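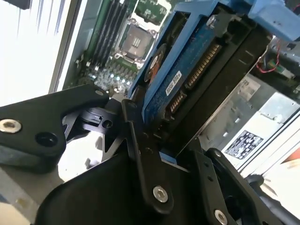

Carmela Manzano wrote in the margin of the draft that the report went straight to calibration and left out the upkeep of the gripper, which she would need first if she took over the cell. The order has been changed and upkeep now comes before calibration.

3 comments · 2 shares

Dullska cell: setup and maintenance
Project report, Manikandan Warrier and Sarita Grewal

1. Scope
The Dullska cell handles parts in and out of desktop and server cases. It has one arm with a two-finger gripper, a wrist camera, and an upright fixture board that holds parts between operations. We were given the cell in working order but with no written procedures. This report covers the gripper, the board and the position checks. Path planning is covered in the Menon report and is not repeated.

2. Gripper upkeep
The controller log showed 3463 close commands when we started. No service had been recorded against any of them. The finger links turn on pins and are held by hex-socket screws. We tested the screws with the arm parked and the drive power off, and two on the right link moved under light torque. They were removed, cleaned, fitted with medium threadlocker and left overnight.

The screw heads round out if the wrong key is used. The central link is the worst for this, and its lower screw already has a slightly worn head. Use the key in the drawer marked Vokix and seat it fully before turning. A replacement screw is on order.

Finger faces are wiped with isopropyl alcohol before each session. Grip force for a drive is set on the low profile. The fingers close on the edges of the caddy and must stay clear of the circuit board and the connector contacts. If a drive slips, stop and check the faces for grease before raising the force. Raising the force first was our mistake in June, and it bent a caddy.

3. Fixture board and position check
Board position is stored as a single reference frame. Each slot is an offset from it, so one bad reference moves every slot by the same amount. We touch off on the board edge, then run a slow approach to each slot with the part removed. An error above 2 mm stops the procedure.

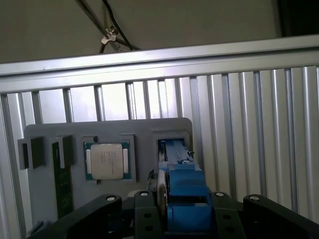

Slot order is fixed in the program and should not be changed by hand. An operator who moves a holder to make room will cause a collision on the next run, even when the reference is good. The rectangular slot on the right is the one to check most carefully. The fingers go into it from the front with the long part held between them, and the processor is seated in its square recess directly to the left. We added a sideways limit to the approach so the jaws cannot drift toward the processor. We also limited wrist height near the board, to keep the arm below the rail and the black cables that come down to it.

4. Faults found
Reference lost after restart. The controller loaded an old file with the same name. Old files are now kept in a separate folder.
Slow close. Dirt in the hinge on the left finger. Cleaned, with no recurrence in 5 weeks.
Wrist camera image washed out near pale case panels. Exposure is now set by hand. Raghavendra Iyer has the values.

5. Open items
The worn screw has to be replaced when the part arrives. Slot offsets should be measured again after that, as the gripper will have been apart. The limit in section 3 has only been tested at low speed.

Last edited 2018-09-21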